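Pre-Departure Sleeper Car Checklist – The Gerkivard Night Train
Last updated 26 Jul 2021

We ride the Gerkivard sleeper every chance we get, and this is the checklist we run through in the first half hour on board. It started as a few scribbles in the back of a guidebook and it keeps growing! Comments under each item come from our own trips, mostly the Hetetti to Bistine run, with a few from the Rashidi branch. Please print it, scribble on it and change it to suit your own train.

BEFORE YOU BOARD

[ ] Car number on the door matches your ticket
Comment: The train splits at Rashidi in the middle of the night. If you're in the wrong half you will wake up somewhere lovely, but a long way from your luggage.

[ ] Step and handrail checked before you climb
Comment: The platform at Hetetti is low and the first step is a big one. Hand your bags up first, then climb with both hands free.

[ ] Big bags weighed and tagged
Comment: The baggage car closes well before departure. Get there early and you can watch them load the bikes, a great little show in itself.

IN THE COMPARTMENT

[ ] Door lock and chain both catch
Comment: Try them from the inside, then have someone try the handle from the corridor. We had a chain come off in our hands in April and the attendant moved us two doors down with no fuss at all.

[ ] Upper berth latched, ladder hooks seated
Comment: Push up on the berth, then pull down hard. The ladder has 2 hooks and both need to be all the way over the rail. Older cars have a bit of wobble even when everything is right – ask if you're not sure.

[ ] Safety strap or net fitted on the upper berth
Comment: Essential for kids, and I use it too. The curves after Rashidi are glorious by daylight and quite something when you're asleep.

[ ] Window opens, closes and stays put
Comment: Ours slid down by itself once at the top of the pass. Fresh mountain air, yes, but so cold.

[ ] Reading light and call button working
Comment: Press the button once and wait. The light in the corridor should come on over your door.

[ ] Heater grille clear
Comment: No coats, no bags, no drying socks.

FOOD AND WATER

[ ] Snacks sorted before lights out
Comment: The dining car shuts early and the morning cart doesn't reach the back cars until after Bistine junction. Pack more than you think you'll want. 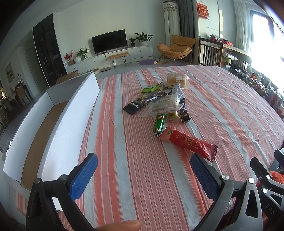

Snack packages on a striped sheet.

[ ] Drinking water within reach of both berths
Comment: The tap in the washroom is for washing only. The summit station sits at 915 meters, nothing to worry most people, but I always wake up thirsty up there.

[ ] Allergy cards in your pocket
Comment: The kitchen crew are wonderful about this if you show them at boarding. Leave it until the soup arrives and they have a much harder job.

CORRIDOR AND EXITS

[ ] Nearest exit found, and the one at the other end too
Comment: Walk it once with the lights on. It takes a minute, and you get to see where the good corridor windows are!

[ ] Extinguisher in its bracket, needle in the green
Comment: In car 497 it's behind the folding seat, so fold the seat up and look.

[ ] Emergency window hammer in place
Comment: Missing on one of our trips. The attendant brought a new one before we left the station.

[ ] Shoes by the door, flashlight under the pillow
Comment: Carriage floors are hard on bare feet, and the night lights are very dim.

STILL TO ADD

Notes on the new family compartments, once we've slept in one. Also the footbridge at Bistine, where the lights were out on our last visit and we carried everything across by phone light. If you've been over it lately, leave a comment and I'll update the list.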